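Clillwood workshop notebook
21 April 2020

Writing this one up properly because half of us are working from kitchen tables and I'd like everybody to be able to pick it up without having to call me (though do call, I like the company!).

Most of the day went to the opening titles for the shorts program. We have 317 films in now, more than I expected when the call went out in March, and every one of them has to play behind the same title card without the type vanishing into it. White lettering was fine on the darker entries and hopeless on the snowy ones. I tried a thin outline, which looked like a supermarket flyer, and then a soft shadow, which looked better on my monitor and muddy on the projector settings. What I've ended up with is the plain white type sitting on a band of the festival green, pulled down to a little over half strength. It isn't fancy, but you can read it at the back of a room, or on a phone, and I suppose the phone is what matters this year.

The Riltis template is saved in the shared folder as version 4. Please don't use version 3 -- it still has the old dates on it and the word "filmmakers" split in two.

Sound next. The Insaurralde piece came in very quiet, with one door slam in the middle that will take somebody's ears off. I brought the whole thing up gently and held the slam back a bit, then listened through twice with my eyes shut. The second time I forgot I was supposed to be checking levels and just enjoyed it, so I take that as a good sign. I'll still send it to the makers before we lock it. It's their slam, after all, and they may have wanted it rude.

Captions are slower going. I got through 20 of the shorter films and found the same trouble in nearly all of them: the lines are timed to the start of the speech, but they disappear the moment it stops, and a slower reader hasn't a chance. I've been adding half a second at the end of each one by hand. If anyone knows how to do that in one go, please write it in the margin here and I will be grateful to you for the rest of the season.

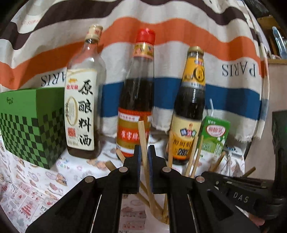 Storage: the drive at Cillenmont has 500 gigabytes free, and we'll eat through that quickly if people keep sending masters at full size. I've moved the rejected test exports off it and left the originals alone.

Still to do: check the green band against the two black-and-white films, redo the end card with the corrected spelling of Cillenmont (one n at the end, two l's, I got it wrong twice), and export a fresh test reel for the selection panel.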